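白墙上那条长搁板,到底该不该装

每隔一阵就有人把“墙上加一条搁板”当成万能收纳法推荐给我。我自己家和工作间前后装过2条,拆过一条,对这个说法越来越不信。

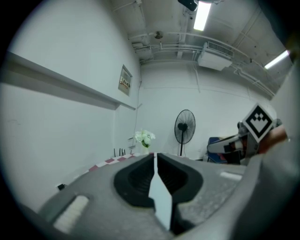

先说优点,免得有人觉得我专门唱反调。长搁板不占地,底下能放椅子,扫地拖地也方便。白墙配浅灰白的板,看着干净,房间显得宽一点。优点差不多就这些,其余的我建议打个折扣听。

一、“能多放很多东西”

未必。搁板越长,越容易变成杂物的长队:螺丝盒、没电的电池、半卷胶带、过期的说明书。我那条板装好以后,台面确实空了一个星期,后来板上满了,台面也满了。所以动手前先把打算放上去的东西在地上排一排,量总长度。排出来不到半条板,就买短的。

网上有套常见的算法,说板长等于墙长减去两头各留一点。这是卖板的人的算法。我的算法是:常用物品排开的长度,加一个手掌,完了。

二、承重数字

包装上的承重一般按装在实心墙上、重量均匀分布来写。家里哪有这种条件。书总堆在一头,工具箱总放在离手最近的地方。我对包装上的数字一律只信一半,空心墙再减半。想偷懒的话,伸手往板的前沿轻轻压一下,板头往下走,就别再加东西了。

另外,敲墙听声音辨实心空心,这招被吹得太神。贴了石膏板的砖墙敲起来也发空。老老实实在将来会被板挡住的位置钻一个小孔,看出来的是红灰、白粉还是什么都没有,比敲半天可靠。

三、高度

教程爱写“与视线平齐”。站着的视线还是坐着的视线?椅子旁边的搁板如果按站姿装,坐下来够不着;按坐姿装,起身撞头。我第一条板就是这么拆掉的,撞了三回,第四回没等到。

现在我的做法是拿纸胶带在墙上贴出板的下沿,留几天,照常坐、照常站、照常转身。胶带贴的是线,人会撞的是深度,所以最好再拿个纸箱顶在那里比一比。麻烦是麻烦,比补墙便宜。

四、牌子有没有差别

我用过Tekholm的板,也用过Komholm的托架,名字像得让人以为是一家,买的时候看清楚。Tekholm那条长的我花了798,板面还行,附带的膨胀管偏软,拧到最后打滑,我换成了五金店散装的。Komholm的托架结实,但是孔位和别家的板对不上,得自己重新开孔。店员跟我说“通用”,我劝各位听到这两个字就掏尺子。

Wonon有一款号称免打孔,靠胶。我贴在厕所外面那面墙上放钥匙,到现在没掉。放钥匙而已,说明不了什么。要拿它放书的朋友,请先想想下面坐不坐人。

Kokkonen的水平尺倒是值得留一把,气泡清楚。手机上的水平软件我试过,同一条板正着放反着放读数不一样,校准也救不回来。

五、线和插座

这一段我最想让人看。墙上有明线、线管、插座、小面板的,搁板位置先让着它们。有人喜欢用板把线遮住,美其名曰隐藏走线。线确实看不见了,以后要检修,得先把板上的东西全搬下来。

开关和插座正上方、正下方的竖条区域,我一律不钻。明线顺着墙角往下走的,板头离墙角留出一掌宽,手能伸进去擦灰。墙上贴着标签的面板,标签别遮,也别撕,等到真要看的时候才知道有用。低处的插座更简单:椅子、柜子别顶死它,插头后面要有弯线的余地。吃不准墙里走了什么,请电工来看一眼,别信墙体探测仪。我那台便宜的,对着空墙也叫。

六、白墙好不好打理

“白墙耐看”这句话我同意,“白墙好打理”我不同意。搁板下面那一截常年在阴影里,脏了看不出来,等哪天换了灯,一道灰印子清清楚楚。椅背靠墙的地方也一样,蹭出来的印子擦掉了,漆面也擦亮了,斜着看一块一块的。

擦的时候用微湿的软布,从下往上轻推。所谓的魔术海绵本质上是细砂纸,哑光漆别用。牙膏擦墙这条秘方请忘掉,我试过,墙上留下一块薄荷味的白斑,比原来的白还白。

补漆要留一小罐原来的漆,罐盖上写好色号。我家那罐写的是1613,去年搬东西时翻出来还能用,只是面上结了皮,挑掉再搅匀。没留漆的,去店里照着色卡配,回来多半有色差,那就整面刷,别点补。

七、装完以后

螺丝装好约11天后再拧一遍。这个天数是我自己记在本子上的,没有什么科学依据,只是那时候板上的东西差不多放齐了,松没松也看得出来。拧之前把重的东西先拿下来。

板面别铺防滑垫,积灰,还粘漆。东西老往下滑,多半是板前低后高,去调托架。

至于到底该不该装:墙是实心的,东西是真的天天要用的,椅子起身不撞头,这三样都占了再去买板。差一样的话,先把台面上的东西扔一批试试。我拆掉第一条板以后那面墙空了大半年,也没觉得缺什么。补过的四个孔还在,颜色略深,我用挂历挡着。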